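搬工作室，纸质资料到底要不要留？
版块：小团队日常

楼主 aoun_南窗
各位好，五月我们就要从Zalbridge那栋楼搬走了，新地方小了一大截，这几天下班后我都在收拾，越收拾越舍不得，上来跟大家唠叨几句。 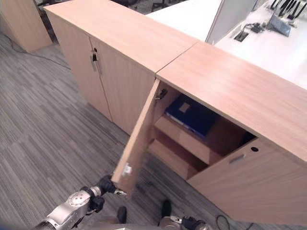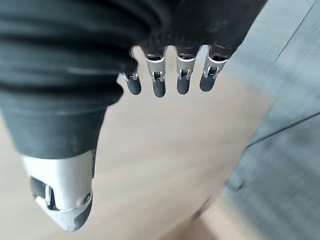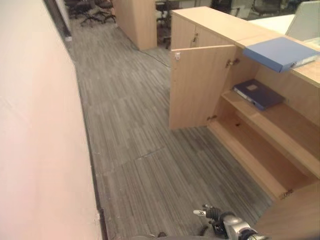 我们是做翻译的，一晃好些年，攒下来的合同、校样、客户手写的批注，林林总总大约800份。合伙人Noura Srour主张全部扫描，然后送去粉碎，说现在谁还翻纸呢。我心里总过不去，像柜子里平放着的那本深蓝色活页夹，背上贴着小白标签，我就想原样带走，哪怕以后一年只打开一回也好。大家搬家的时候都是怎么取舍的呀？

2楼 纸上慢行
抱抱楼主，太懂了！不过我站Noura。我们前年扫了200份，花了两个周末，累是真累，可后来找东西输个客户名就出来了，舒服得很。

3楼 walid_t
不太同意楼上。扫描件当然方便，可签过字盖过章的原件，碰上纠纷还是要拿出来的。我替Drenberg那边整理过旧账，就吃过这个亏，扫得歪歪斜斜，页码还漏了，最后又回头满世界找原件。楼主千万别急着粉碎，先问问会计和律师。

4楼 纸上慢行
回3楼：合同原件我也留着的呀，我说的是校样那些。校样留着真没什么用，占地方还招灰。

5楼 Cenness小铺
校样也别一棍子打死嘛，带手写批注的挑几份留下，新人来了翻一翻，比听我们讲半天都管用。我自己最后留了56份，刚好一个纸箱，搬着也不心疼。

6楼 aoun_南窗
谢谢大家，看得心里暖暖的。跟Noura商量过了，合同全留，批注好的校样挑一箱，剩下的扫完再处理。周五晚上开始扫，walid_t说的漏页我记下了，扫一份对一份页码。对了，有没有人用过不伤纸的起钉器，求推荐一个～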